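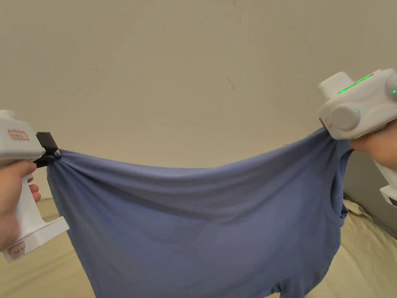 3.2 Equipment and budget

The equipment plan was drawn up by Lemma and Pappas before any garment work began and was approved on 22/05/2020. It had to cover two sites, Gashaw and Leltetti, from a single grant line. A full two-arm robot at each site was priced first and dropped, as the quotes left no money for paying the people who would do the folding and laying out.

The plan we settled on was to buy handheld grippers in pairs and to put the robot arms off to the second year. Each person holds one gripper in each hand and works on clothes and bedding at home (Figure 2). We ordered 8 pairs from Flodgate at 546 euros a pair. Ravis offered a cheaper unit, but its spare jaws were sold only in large packs and delivery could not be promised before the following April.
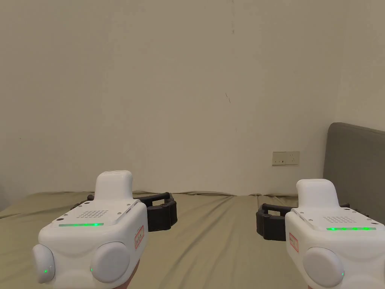

Figure 2. A pair of handheld grippers above a bed, one in each hand, with the black fingers facing each other.

Spare parts were budgeted apart from the grippers. We set aside 2,156 euros for fingers, batteries, chargers and postage between the sites, and allowed for 2 pairs to be away for repair at any time. The remaining pairs were shared equally between Gashaw and Leltetti. No money was set aside for furniture or rooms — the work was planned around beds and tables that people already had.

Training time was harder to cost. Pappas counted it as paid work from the first hour, while the grant form treated it as set-up and gave it no line of its own. We moved the sum into wages after the first quarter. Groups planning a similar purchase should ask their funder about this before ordering. They should also check who pays return postage under the warranty, as our contract with Flodgate covered the repair itself but only one leg of the journey.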